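Venue Documents > Touring Productions > Pre-Show Inspection

PRE-SHOW INSPECTION CHECKLIST WITH COMMENTS
Artist: Leonilde Vieira, voice and piano
Venue: Nuttall Hall, main stage
Date of inspection: 6th April
Inspected by: Glenys Dunmore
Received for the tour: Sandra Wainwright

Key: P = pass, C = pass with comment, F = fail, N/A = not applicable

1. STAGE DECK AND RISERS
1.1 Deck sections level and locked: P
1.2 Riser legs pinned: C
One pin missing at the rear left leg of the string riser. Replaced from stock.
1.3 Edge marking visible under show lighting: P
1.4 Handrail on upstage steps: F
Top fixing loose. Steps closed until refitted and signed off by the house.

2. PIANO
2.1 Caster brakes engaged: P
2.2 Lid prop seated: C
Prop cup is worn. Lid to stay on the short stick for the opening set.
2.3 Microphone cables clear of pedals: P
2.4 Bench height lock: P

3. SUSPENDED EQUIPMENT
3.1 Secondary safety bonds on all fixtures: P
3.2 Load on mid-stage bar: P
Rated 300 kg. Rigging plot shows the load within rating.
3.3 Pellura speaker brackets, torque marks aligned: C
House right bracket has no torque mark. Checked with wrench and marked.

4. ELECTRICAL
4.1 Ground-fault protection tested at each stage outlet: P
4.2 Portable equipment tags in date: C
Keyboard supply tag expired in March. Supply withdrawn; spare in use.
4.3 Cable ramps at the mix position: P
4.4 Haze machine: N/A

5. SOUND LEVELS
5.1 Monitor limiter set: P
5.2 Ear protection available to crew: C
Dispenser at stage left empty. Box of 20 pairs placed at the monitor desk.
5.3 Alert tone at 4000 Hz removed from the in-ear mix: P
Requested by the artist after rehearsal.

6. EXITS AND DRESSING ROOMS
6.1 Exit signs lit: P
6.2 Stage door opens fully from inside: P
6.3 Corridor outside Dressing Room 2 clear: F
Flight cases stored against the wall. Lacey Mottram to move them before doors open.

Open items: 1.4, 6.3. Both to be closed before the audience is admitted. Recheck by Marjorie Lockwood.
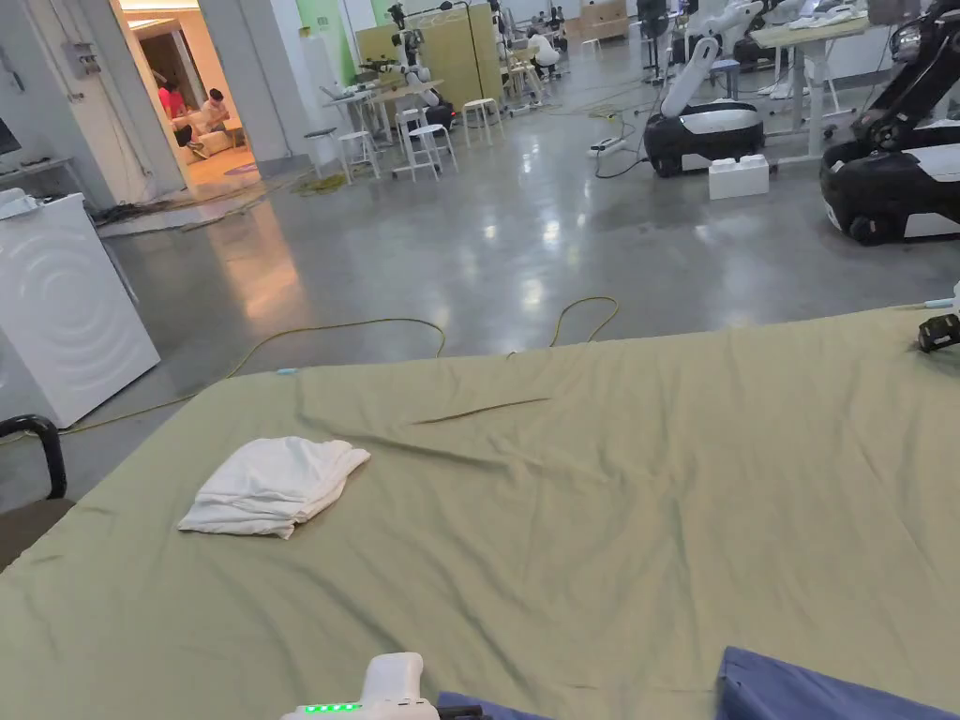 Page 2 of 2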